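Workshop notebook, Pradcombe reading corner
September 11, 2026

Picking up from the page where I ran out of room, which was the one with the coffee ring on it. I promised I would write down how the corner is laid out these days, so that whoever opens up next can put it back the way visitors like it, and I have been putting it off since March, so I'm sitting down with it now before I find something else to do!

The round table first. It is a lovely old thing and I am fond of it, but it is a fussy shape to arrange. Everything you set near the rim feels as if it wants to slide off, and everything you set in the middle is out of reach of the person in the chair. After a lot of shuffling I've settled on keeping the tall things at the far side and leaving the near side for hands. The sign in the wooden base goes at the back and a bit to the right, the flower picture in its white frame goes to the left of it, and the mouse and its mat get whatever is left over.
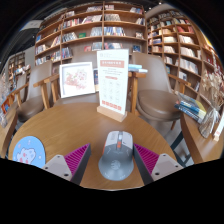 The mat is the part I keep changing my mind about. If it goes to the left, people who use the mouse with their right hand end up working on the bare wood and ignoring the mat completely. If it goes in front, the children want to pat it (I can't blame them, I bought it from Jallov because I wanted to pat it myself) and the mouse gets pushed off to one side anyway. For now I have written "in front, under the mouse" on the setup card, and we'll see how long that lasts. The wood grain is hard on the little feet under the mouse, or so I tell myself, and it does make a scratchy noise that carries in a quiet room.

Chairs: please leave them pulled in on the far side. I had them spread out by the window for a while, and it looked very grand, but then you had to carry every book across the floor and half of them never came back. The cushions were cleaned under job 439 and the cover fabric came up better than I expected. The Patwary catalog still lists the same color if we ever need another.

I also tried having no books near the table at all, for tidiness, and it felt like a waiting room. So a small stack is welcome, as long as it doesn't hide the sign.

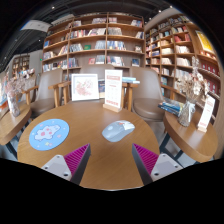
Mat out to the left, mouse on the bare wood, chairs pulled in behind.

Dusting. The sign gets a dry cloth only, please. I used a damp one on the old panel and the print went cloudy along one edge, and I felt terrible about it for days. The replacement came from Cleser, order 2169, and I'd like to keep this one nice. The frame can have a slightly damp cloth on the outside, wrung out properly, and then a dry one straight after. Allow 5 minutes for the whole table if you're not interrupted, and 8 if somebody wants to chat, and do let them chat, that's half of what the corner is for. 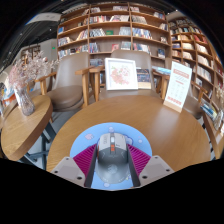 I have been wondering whether the picture belongs on the table at all. It crowds the sign a little, and when there's a big atlas open you want every inch of wood you can get. One of the other arrangements is to stand the frame on the central chair, beyond the far edge of the table, with the mouse over its blue mat and the sign keeping its place toward the right at the back. I like how much calmer the table feels that way. The drawback is plain enough, you lose a seat, and on a busy afternoon somebody will pick the frame up and put it on the floor, where it will get kicked. A small shelf at chair height would solve it, and I have a piece of board left over from the coat rack that might be long enough. I need to measure it, and find the good brackets, which I last saw in the tin with the picture wire.

Still to do: new felt pads for the table legs, a fresh setup card in bigger handwriting, and decide about the mat.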